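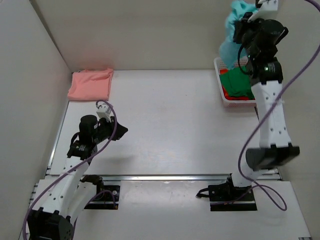 Fig. 1. Folded pink cloth at the back of a white table, with two robot arms along the near edge.

Do Small Companies Really Bounce Back After a Bad Year?
Term project report, Intro to Investing
Apr 24, 2025

Why I picked this

I came into this class knowing next to nothing about stocks, except that my uncle loves to say "buy it when everybody hates it." So that became my project! I wanted to know if small companies that had a terrible year do better than everyone else the year after. I figured it would be a quick yes or no. (It wasn't, and I rewrote my question twice before November was over.)

What I did

I started with a list of 282 small companies from the class database and sorted them by how much their share price dropped over one year. Then I took the 100 worst ones and called them my "beaten-up" group. Everybody else went in the comparison group. I followed both for three years, counting dividends, and I put the whole thing in one giant spreadsheet that crashed my laptop more than once.

I also picked three companies to read up on properly: Dranda, Humphreys and Sestuvar. Dranda makes work clothes and bed linens, Humphreys runs parking garages, and Sestuvar sells farm pumps. I read their annual reports cover to cover, including the footnotes, which took way longer than I had planned.

What I found

The beaten-up group did come out ahead, but only by a little, and most of the lead came from a handful of stocks that shot up like crazy. When I took out the top 5, the lead was gone. I checked that part again because I thought I had messed up a formula, and I got the same answer.

Humphreys was the one I liked best on paper. It looked super cheap next to its earnings, but it had a big loan coming due, and the stock just kept sliding. Sestuvar was the opposite. I thought it was a goner, and then it sold off its Plustcombe plant, paid down debt and the price climbed for most of the next two years. Dranda went pretty much nowhere, although the dividend was decent.

Problems with my data

The biggest one is that the database drops companies that went broke. That means my beaten-up group probably looks healthier than it should, and I don't have a good way to fix it. I also ignored trading costs, and with tiny stocks the gap between the buying and selling price can eat up around 3 percent. That alone could wipe out the small lead I found.

What I'd do next

I'd like to redo this with debt levels added in, since debt was the main difference I noticed between Humphreys and Sestuvar. I'd also start from more than one year, so a single weird market doesn't decide everything. The spreadsheet is in the class folder, and the tab called "returns_v4" is the one to use.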